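Small River Ships and the Towns That Welcome Them
A term project report for Introduction to Travel and Tourism

Why I picked this topic

My grandparents took a river cruise when I was in middle school, and for years afterward the only thing they talked about was the afternoon they spent in a town whose name neither of them could spell. The ship itself hardly came up. I kept thinking about that when we were asked to choose a project, and so I decided to look at what happens on the shore side of a river cruise – who meets the boat, where the passengers go, and what a small town needs before it can say yes to a cruise line.

For this report I planned a port stop from scratch. My river line is called Umach and my town is called Storach, with one landing, one main street and a hill with a chapel on top. I wanted a place small enough that I could think about every part of it.

The ship and the landing

The Umach ship carries 300 passengers at full load, with 40 crew members allowed ashore at each stop. That doesn't sound like much next to an ocean ship, but Storach has 705 residents, and when I drew the walking routes on a map I saw right away that everybody would end up in the same bakery at 10 in the morning. My first draft had all the passengers walking off together, and I'm a little embarrassed by it now.

In the second draft I split them into 5 groups with staggered starts. The chapel group goes first, while the hill is still in the shade, and the group that wants a slow morning goes last and gets the bakery mostly to itself.

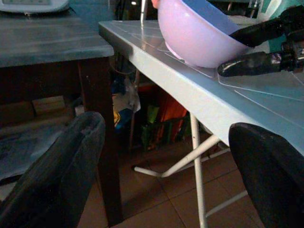

The landing was harder than the walking. A river rises and falls with the season, and a gangway that works nicely in the fall may be much too steep in February. I read quite a bit about floating docks and I settled on one for Storach, with a covered bench on the bank for people who need to sit down before the walk into town. The bench was a late addition, and I would fight to keep it!

Lunch on shore

I went back and forth on lunch for a long time. If everyone goes back on board to eat, the town earns very little from the visit. If everyone eats in town, the two restaurants can't seat them. My answer was a shared lunch at Coelho, a family inn near the landing, with two seatings and a simple menu of soup, bread, and fruit. Passengers who would rather eat on the ship still can, and they only have to tell the front desk the evening before.

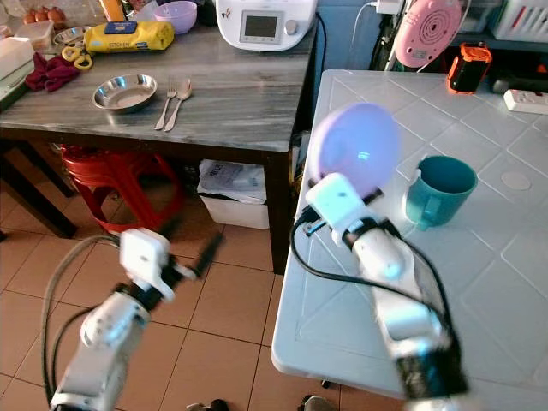 Figure 2. A pale purple bowl held above the white table, with a teal mug beside it.

Soup was a choice I made with the kitchen in mind. It can wait a while on the stove if a walking group is late getting back, and (as my grandmother would tell you) walking groups are always late getting back.

Getting around

For guests who can't manage the hill, I added a small shuttle service called Jerkico, with one van and one driver. It leaves from the covered bench and stops at the inn, the main street, and the chapel. I thought about adding a second van, but the street by the chapel is narrow and there would be no good place to turn.
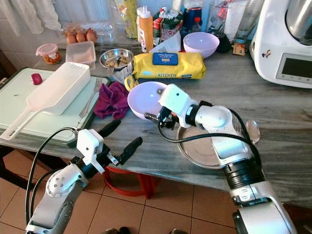 Figure 3. Pink bowl, steel plate and spoon at the marble counter.

What I would change

If I had another month, I would work on the crew. I planned every minute for the passengers and then noticed that the crew members had nothing to do in Storach except look for a place to sit. I'd like to give them their own table at the inn and a ride up the hill. I would also want to ask people in a real river town how they feel about the boats coming in, and whether the mornings are too noisy. My report only guesses at that part, and I think it deserves a project of its own.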